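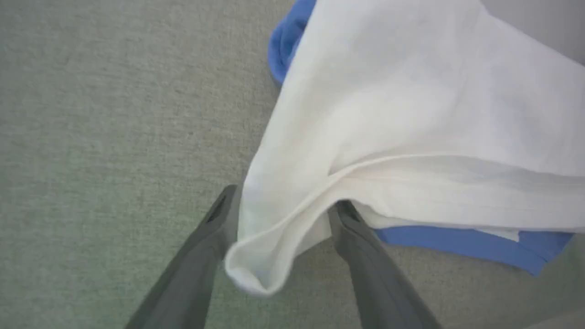
segunda-feira, 21 de dezembro de 2020

fio sobre dobrar roupa no sofá, que é o que estou fazendo em vez de embrulhar presente. vai sem ordem nenhuma

1/ não tenho mesa de passar. tinha. a perna quebrou em março e eu disse que ia consertar. então é sofá. tudo é sofá agora

2/ sofá cinza, tecido meio de feltro, encosta na parede. pra dobrar camiseta é até melhor que a cama, a cama afunda e a manga foge

3/ o problema do sofá é que eu sento. aí a pilha vira encosto. aí já era a pilha

4/ regra número um da casa: peça branca primeiro, enquanto a mão tá limpa. depois eu pego café e não respondo por mais nada

5/ a Bríd Mac Mathúna (vizinha de cima, dobra toalha igual hotel) me ensinou a alisar com o lado da mão, do meio pra fora. funciona em algodão. em malha molenga ela fez uma cara e mudou de assunto

6/ alguém perguntou na dm se eu passo a ferro. não passo. estendo esticado, dobro logo que tiro do varal e torço pra ninguém olhar de perto

7/ ok a lista do que dá trabalho, do menos pior pro pior:

– pano de prato. três dobras e acabou, vida boa

– fronha. fácil mas escorrega

– tudo que é branco com azul. não sei se vai com os brancos ou com os coloridos, mudo de ideia toda semana e já manchei uma por isso
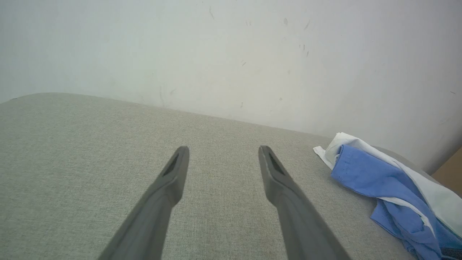

– lençol de elástico. não quero falar sobre

– meia sem par. tenho um saco só delas, da Gundside, aqueles sacos de pano que vinham com o edredon. o saco tá cheio. não jogo fora pq o par pode aparecer né

8/ voltando. regata é a peça mais traiçoeira que existe. parece pequena, parece rápida. vc pega por uma alça e o resto dá uma volta e meia no ar

9/ método que uso pra camiseta, já que o Lucian Neagu pediu e disse que o meu vídeo antigo não dava pra entender nada (não dava mesmo):

joga a peça no sofá, de qualquer jeito. acha a gola. só a gola, esquece o resto

puxa a gola pra perto de vc e a barra pro encosto. se tiver alguma coisa torcida é agora que aparece

desvira as mangas ANTES de alisar. eu aliso primeiro sempre e faço tudo duas vezes

dobra um terço, dobra o outro terço, barra pra cima, metade. pronto. fica um retângulo mais ou menos

10/ o "mais ou menos" é importante. desisti do retângulo perfeito. tentei uma tábua de dobrar dessas de plástico, Prostar, 90 reais. hoje ela é bandeja

11/ gente que dobra em rolinho: respeito. na minha gaveta o rolinho abre sozinho e de manhã tá tudo um ninho

12/ a etiqueta por dentro é o melhor ponto de referência, esqueci de falar. tateia a etiqueta = costas. se a etiqueta foi cortada (eu corto todas, coçam) aí é olhar o decote, o da frente é mais fundo

13/ peça com debrum colorido ajuda muito mais do que eu pensava. a tira azul no branco vc segue com o olho e ela te leva até a cava. numa toda branca fico rodando o pano que nem bobo procurando onde é o braço
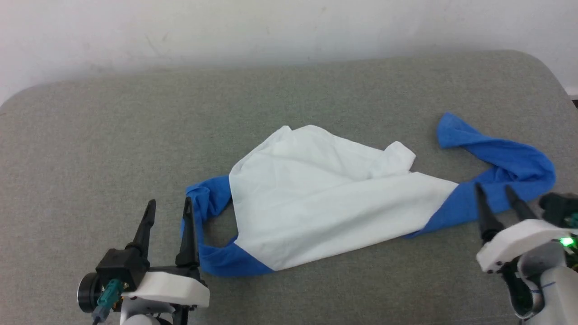
e vale pra avesso também: no debrum dá pra ver a costura, no branco liso eu só descubro já dobrado

14/ tem uma hora que vc tem que largar a peça e começar de novo. se já virou três vezes e continua torcida, solta, deixa cair aberta, respira. perdi muito tempo na vida tentando corrigir no ar

15/ respondendo: sim a parede tá manchada. sofá raspando, mão, a vida. comprei uma lata da Cletside pra retocar e a cor não bateu. a lata segue no armario. próximo assunto

16/ sobre o cesto: separo por PRATELEIRA e não por pessoa. em casa de quem tem criança acho que não rola, mas aqui somos dois e ele usa as minhas meias de qqr forma

17/ sabão, que perguntaram tb. uso o da Nic Giolla em barra pro colarinho e um qualquer no resto. menos amaciante do que o rótulo manda, o pano fica com mais corpo e a dobra segura melhor. impressão minha, não testei nada

18/ dúvida real: camiseta branca de algodão fino, aquele quase transparente, vcs guardam dobrada ou pendurada? a minha pega um vinco bem no meio que não sai nem com reza. pendurada fica com a marquinha do cabide no ombro. não sei o que é pior

19/ já vieram 9 respostas dizendo cabide de veludo. tá. vou ver o preço

20/ e uma dizendo pra "não ter roupa branca". anotado kkk

21/ tempo de hoje: parei duas vezes pra atender porta, uma pra comer, e ainda falta a pilha escura. a escura é rápida, ali eu nem procuro a etiqueta, vai no instinto

22/ Bríd acabou de mandar áudio dizendo que terço é errado, que tem que ser quarto. quatro minutos de áudio. ouço depois

23/ vou lá terminar antes que alguém sente em cima. se a pilha sobreviver até a gaveta posto amanhã como eu arrumo em pé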